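Robot Cell Practice, handout 4
Rules for sim trials and bench trials
K. Molefe, July 26, 2022

Bring this to the lab. Replaces the old sheet, which had the speed table wrong.

1. What counts as a rule

Three kinds of "must" in this course, keep them apart.
Law: what the site has to do. Not covered here, see the safety office reading.
Standard: ISO 10218 for industrial robots, ISO/TS 15066 for collaborative work. Read the scope sections first. Most arguments in last year's reports came from people quoting a clause that didn't apply to their set-up.
House rule: ours. Stricter in places, and changeable. If you think one is wrong, write it up, don't skip it.

When you cite, say which kind. "The rules say" loses marks.

2. Risk assessment before motion

Task first, then robot. The gripper is part of the risk. So is the thing it's holding. A safe arm with a kitchen knife in the fingers is not a safe application, we did this with the Escobar case in lecture.

For each task write down
- who can reach in, and from where
- what the fingers can pinch, including the linkages behind the tips
- what happens to the object on power loss (drops? stays?)
- what hard edges are close to the path
- how you stop it and who has the stop

One page. Signed by both partners before the arm is enabled. Redo it if you change the gripper or the object. A new speed also means redo, people forget this one.

3. House limits for the bench

First run of any program: 15 percent speed, one person on the enable switch, the other watching the arm and NOT the screen.
Second run: 35 percent if the first was clean.
Never over 60 percent on the student benches. The Jarkness cell has its own limit posted on the door, use that one there.

Keep 40 cm between the arm at full reach and the nearest person not on the enable switch. Tape on the floor is not a guard. It only tells people where to stand.

E-stop test at the start of each session, logged. Not "it worked last time".

4. Sim before bench

Every grasp program runs in Druteo before it goes on hardware. Passing in sim does not replace section 2. It gets you permission to fill in the form, nothing more.

What sim is good for: reach, joint limits, gross collisions, order of steps, seeing that your stop condition triggers at all.
What it's bad at: friction, soft objects, cable drag, worn finger pads, people.

Log for each sim run: scene version, random seed, controller version, friction values, result, and one line on why you think it failed if it failed. Dont delete failed runs. The Tikis group reported only the good ones last term and had nothing to compare with when the bench went badly.

5. Clearance and the wrist view

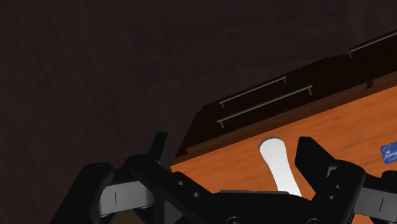 Clearance is checked for the whole gripper, and this is where most of the sim reports fall down. Students measure from the fingertip to the target and stop. But the outer linkages stick out wider than the tips, and they move when the fingers move. So the swept volume has to be drawn for open AND closed, then for the change between them. In the render the fingers are open with the white paddle-shaped piece between them, and on the tips alone you'd call it fine. Now look at the bar handles on the dark front of the cabinet. They stand off on posts, so something can catch behind one, and your collision model needs the gap as well as the bar. A plain box around the cabinet hides this. Also note the blue card over at the right. It isn't the target, it still goes in the object list. Flat things get left out of lists all the time, then a finger pushes one along and the run is marked clean.

House rule on views: a wrist camera is never your only evidence for clearance. The gripper blocks part of its own work area. Add a fixed side view to every report, same time stamp.

Minimum for the clearance section of the report
- closest distance, which two parts, at which step
- collision shapes used (mesh, box, hull), one line on why
- all objects in the work area, target or not
- what the program does if contact comes early

6. Stopping and restarting

Protective stop: find the cause, write it down, then reset. Two resets in a row with no cause found = session over, call the lab desk.
No reaching in to free an object while drives are on. Power down, then hands.
Restart goes back to first run speed. Yes, every time.

For next session: read section 2 again, bring a filled-in form for your own task plus one failed sim log. Pairs as on the list. Ask me (Kagiso Molefe) about Druteo logins before the session, not durring.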